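About Vevuvau Records

Small label. Mostly live recordings, mostly improvised music, some songs. Started by Wiremu Hoani in the back half of a shop unit in Flembridge with a borrowed desk and 2 microphones. We have more microphones now. Same desk, we bought it in the end.

What we put out

Jazz, loosely. Trios, a couple of brass groups, one solo harmonium record that still sells better than it should. If it was played by people in a room together we'll listen to it. We don't do remixes and we don't do compilations of other labels' stuff, so please stop asking, thanks.

First release was Ledesma, a quartet date taped over one long evening in April. Pressed 657 copies, which was the number we could pay for. Gone by the following winter. A second pressing came later with the sleeve fixed (the bass player's name was spelled wrong on the first lot, sorry again). People seem to want the wrong one.

How we record

Live, straight through, whole sets. Two takes if the band wants two. No click, no headphones unless somebody's amp is in the corridor. We leave the count-ins on. Coughs too, mostly.

Editing is kept to tops and tails. Wiremu mixes everything himself, usually late, and then again in the morning when he disagrees with it. Mastering goes out of house becuase we're too close to it by then.
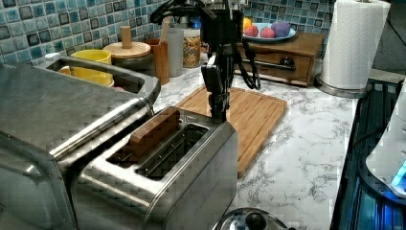 Records are cut in runs of 830 these days, black vinyl, plain inner sleeves, card outer printed one color plus black. Bigger sellers get a repress. The downloads are the same masters, full quality, no extra charge for the large files. CDs on request from the bands, we leave that up to them.

The Kudavero nights

Once a month, except in summer, we run a night called Kudavero. Two bands, doors at 7:30, music at 8. Seats are first come. Everything gets taped, and if the band likes what they hear we talk about a release. If they don't it goes in the archive and stays there until they say otherwise. The archive is now more than 2000 hours and badly labeled. Working on it.

Money

Costs come off first, then it's an even split between the label and the band. Statements go out twice a year. Bands keep their own publishing and can take the recordings elsewhere once the first pressing is sold through. It's a short contract, a page and a bit. Read it anyway.

Sending us music

Links only please, no attachments. Live recordings preferred, phone quality is fine, we can hear past it. Say who's playing and where it was taped. We listen to all of it but replies are slow, specially when a record is going to press. If it's been two months, nudge us.

Shops and distributors: ask for the trade list, it gets updated whenever somthing sells out. Mail order goes out twice a week from Flembridge.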